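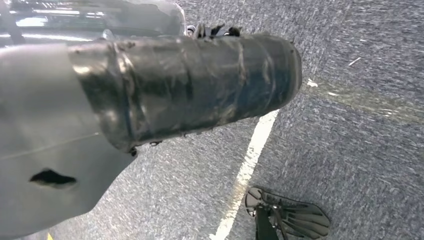 Left arm over the carpet, wrist camera view. The forearm segment is wrapped in dark tape.

Revon wrist camera comparison, left arm

Readme for the second release, 6/13/18. Maintained by Leen Saab. Recording by Ghassan Daher.

What is in it

1532 stills from two small cameras, the Revon and the older Tarawneh unit, each mounted at the wrist in turn. There are 11 sessions. Every session folder has a plain text log with the controller settings and the operator's remarks, some of them grumpy.

Why we made it

Trevier, who supplied the arm, say the Revon view is good enough to guide a grasp without a second camera. We doubted that in December and we doubt it still. In many stills the arm itself fills a large share of the view, and glossy tape throws back bright highlights that the controller may take for edges. A wider lens would show more floor — and more arm.

Known problems

Exposure was left on automatic. Do not compare brightness between sessions.
108 stills have no matching joint angles. They are listed in missing.txt and we have not tried to guess the values.
Lines and stripes on the carpet were not measured. Please don't use them for calibration.
Labels were done by one person, once. Treat any score that depends on them with suspicion, ours included.

What we would not claim

That either camera is better. The Revon scored higher in our grasp trials, but it also went second, when Ghassan had had more practice. The Arkorow controller was updated between the two runs as well, so the gap could come from there.

Next release

The same trials with the camera order swapped, up to 2000 stills if the mount holds. Corrections go to Leen, with the session number and file name.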